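Inicio | Guías | Montaje | Embalaje | Contacto

4. Preparación y llenado de bolsas con asas

Este apartado se aplica a las bolsas de fondo cuadrado de la serie Drirnthorpe. Las bolsas planas sin fuelle se tratan en el apartado 5.

4.1 Antes de empezar

Despeje la mesa y pase un paño seco por la superficie. Las bolsas se suministran plegadas en cajas de 100 unidades. Abra una sola caja cada vez y guarde el resto tumbado, lejos de ventanas y radiadores.

Nota: en las cajas servidas antes de enero las asas vienen sujetas con una tira adhesiva. Retírela despacio, tirando en paralelo al asa.

4.2 Apertura de la bolsa

1. Coloque la bolsa plegada sobre la mesa con el fondo hacia usted.
2. Introduzca una mano y separe las dos caras hasta llegar al fondo.
3. Presione las esquinas inferiores desde dentro. El fondo debe quedar plano.
4. Ponga la bolsa de pie y suéltela. Si se inclina, repita el paso 3.
5. Lleve un asa hacia delante y deje la otra levantada por detrás.

Los laterales conservan la marca del pliegue y tienden a meterse hacia dentro. No es necesario alisarlos. Tampoco hay que igualar el borde superior, que se asienta al cargar la bolsa.

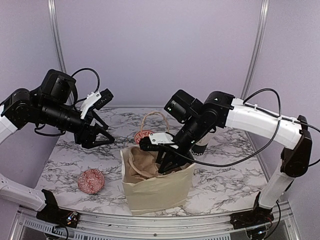
Fig. 4. Bolsa abierta y de pie sobre la mesa, con un asa arqueada por detrás.

4.3 Llenado

1. Compruebe que ningún asa ha quedado atrapada bajo el contenido.
2. Meta primero los artículos pesados y apóyelos en el fondo. No los deje caer desde el borde.
3. Reparta el peso entre los dos lados.
4. Rellene los huecos con papel arrugado, sin apretarlo contra los laterales.
5. Junte las dos asas y levante la bolsa unos centímetros para comprobar el equilibrio.

PRECAUCIÓN: no supere los 3.000 gramos por bolsa. A partir de 2.000 gramos, sujete también el fondo con la otra mano al trasladarla.

PRECAUCIÓN: no introduzca objetos con aristas sin envolver. Si el papel se rasga junto a un asa, retire la bolsa y pase el contenido a otra.

4.4 Almacenamiento de bolsas llenas

Déjelas de pie, en una sola fila y sin nada encima. Para estantes estrechos utilice el separador Catacutan (se vende aparte) y consulte su hoja de montaje.

Revisión del texto: Lucinda Fitzsimmons, Ukenix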